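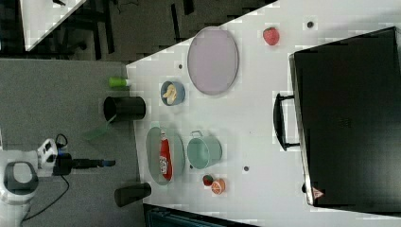
3.2 Cell setup and daily care

The cell was built up over one February by two of the authors and has been moved once, from a lab with a tiled floor to the carpeted room where all the runs reported in Section 5 were made. The move matters for what follows, as carpet gives slightly under a loaded stand and the first week of runs after the move had to be thrown out.

The arm works beside a white table and reaches over its near edge. We tried bolting the arm to the table itself and gave this up after two days. Each fast stop shook the table, and light items such as the fruit crept toward the edge over the course of a run. With the arm on its own stand the items stay put, but the stand and the table can now shift against each other, and the offset between them has to be measured again at the start of each session. Our routine for this is short. The gripper tip is brought down by hand guiding over three reference points on the table, the joint readings are stored, and a script written by Akpan solves for the table plane and the in-plane turn. If the result differs from the stored one by more than 2 mm, the stand feet are checked before anything else is done. In practice a loose foot was the cause in most cases. The rest came from people leaning on the table.

Figure 3 gives the layout of the cell in plan, with the reach limit of the arm drawn as a dashed line. Items placed outside this line are left in the task set on purpose. The planner has to report them as out of reach, and a run in which it tries for them anyway is logged as a fault.

Figure 3. Plan of the cell. Solid outline: table. Dashed line: reach limit with the gripper pointing down. Crosses: reference points used in the offset check.

The overhead camera is fixed to a ceiling rail and has its own check. One still is taken with the table cleared and compared with a stored still; a shift of more than three pixels at any table corner calls for a new calibration. The lens is wiped once a week. The room lights are left on at all times during a session and the blinds are kept closed, as glossy items gave false edges in afternoon sun.

The gripper needs the most care of any part of the cell. The finger pads wear on the inner face, and a worn pad shows up first on smooth round items, which turn in the grasp as they are lifted. We change both pads after 400 grasps whatever their state. An earlier limit of 300 was used in the pilot runs and was raised when Nwosu measured the removed pads and found most of them still within tolerance. New pads are run through 30 open and close cycles with nothing in the grasp, and the closing width is then zeroed - skipping this step gave an error of almost 1 mm in the pilot, enough to miss the rim of a thin plate.

Cable routing caused the only long stop. The supply cable runs from the arm to the floor in a free loop. In the first layout the loop was too short, and at full extension the connector at the base took the strain. The connector failed partway through a session and the arm dropped into a protective stop. Szabo replaced it, lengthened the loop by 200 mm, and added a clamp at the base so that no load reaches the connector. The fault has not come back. The loop is looked over before each session for kinks and for wear where it rubs on the carpet.

All checks are entered in a single log sheet kept with the cell, with the time of day and the initials of the person who made them. Sessions without a complete sheet were left out of the analysis. The sheet, the offset script and the drawings for the base clamp are included in the supplementary files.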